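Opinion > Essays > Who Should Hold the Arm

Many people in our field believe that more demonstrations will solve everything. Collect 1,000, they say, and the robot will learn to move a cup. I have taught robots by hand and by remote control, and I do not agree with this so quickly.
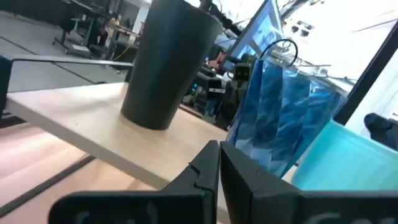
Takau Group for Robot Teaching, Illeck

My first point is about the teacher. When a tired person guides the gripper, the robot receives the tiredness too. It learns the small stops, the wrong angle, the second try. In September we recorded 283 demonstrations of simple table work, and when I looked through them with Maham Qureshi, we would keep maybe half with a good heart. The others were successful, but they were ugly -- and a robot cannot know which part we are ashamed of.

My colleague Remo Widmer thinks the opposite. He says that ugly examples teach the robot to recover from mistakes. I must admit he is partly right. A mug has a handle, a cup without a handle asks for another grip, and no operator finds the best way each time.

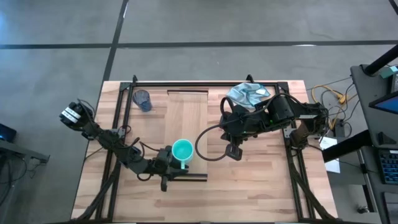 Still, recovery should be taught on purpose. I would ask every operator to practice for 10 minutes before recording, and to rest after each 2 rounds. With remote control this matters even more, for the hand does not feel the weight and the eyes must do all the work.

We pay much attention to the arms and very little to the person who moves them. I would like to see his or her training described in every report, also in ours.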